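5 Sorting and Folding at the Work Table
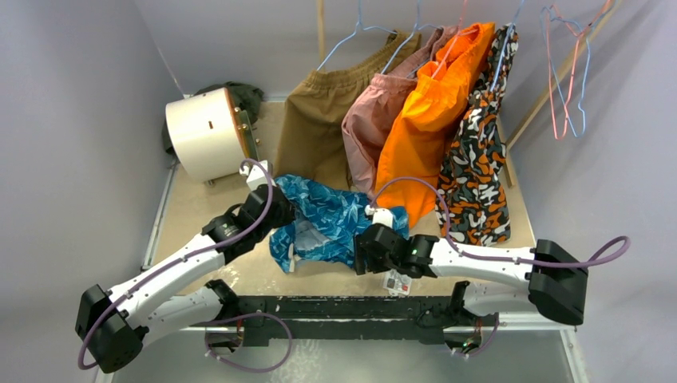 Fig. 5-1. Crumpled blue patterned garment on the table.

This section covers garments that arrive at the table crumpled or bunched. Flat items that come straight off the rail go to section 6.

Before you start

Wipe the table down with a damp cloth and let it dry. Any grit left on the top will mark light colours. Set the garments you are not working on toward the back so the front centre stays clear for one piece at a time.

CAUTION: Check pockets before you press or smooth anything. Pens and lip balm are the usual culprits.

5.1 Opening out a bunched garment

1. Bring one garment to the front centre of the table.

2. Find a landmark. A neck opening, a cuff or a care tag will do. On patterned fabric the inside is often paler than the outside, and a paler patch in the folds usually means you are looking into an opening.

3. Take hold of the cloth at two points well apart, one toward each end.

4. Lift slightly and draw the two points away from each other until the larger folds drop out. Do not snap or shake thin fabric.

5. Lay the garment down and smooth it from the middle outward with a flat palm.

6. If it is inside out, turn it now. Turning it after folding means starting again.

Note: Busy prints hide creases. Feel for them with your hand as well as looking.

5.2 Folding to the Devia shelf size

1. Place the garment face down with the neck or waistband pointing away from you.

2. Fold each side in to the centre line. Sleeves go straight down the back.

3. Fold the bottom edge up to meet the top, then fold once more.

4. Turn the finished piece over and tuck in any tag that sticks out.

Stack no more than four pieces high. Taller stacks lean, and the bottom piece picks up a hard crease - knits are the worst for this.

CAUTION: Do not use the Skomureck steamer directly on the table top. Move the garment to the hanging bar first and keep the nozzle off printed areas.

5.3 If the fold will not sit flat

Fabric springs back: smooth it again and leave it under a folded towel for four minutes.

One side longer than the other: the centre line was off at step 2 of 5.2. Open it out and refold.

Tag missing or unreadable: put the garment in the Dadton tray for checking. Do not guess at the fabric.

Section revised May 13, 2022. Corrections to Tineke Desmet.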